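Print | E-mail
Reading time: 2 min

Operators wanted for recording robot demonstrations, Dullton

Femovberg is looking for 5 persons who will guide a robot arm through small desk tasks, starting in February. From your movements our learning system, Irkudon, gets its examples. We need 1340 good recordings in total, and each operator will make at least 200 of them.

The tasks are simple to explain: pick up a pencil, move a pen to another place, put a marker beside a book. To do them smoothly through the arm is more difficult, and we give two days of paid training before the first real session.
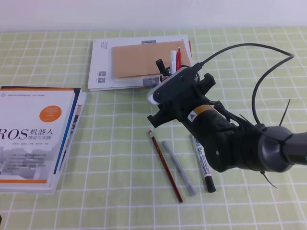 You do not need to know programming. We ask for steady hands, patience with repeated work, and enough English to write a short note after every recording — also when the attempt failed, as we keep those too. Left-handed persons are very welcome.

A session lasts 2 hours, with a pause in the middle. You can choose mornings or afternoons, but please keep the same choice for the whole period.

To apply, write a few lines about yourself to Melati Sutanto at our Dullton office. Questions about the arm or the training go to Ozan Ağca. A CV is not necessary.

Contact | © Femovberg | Back to top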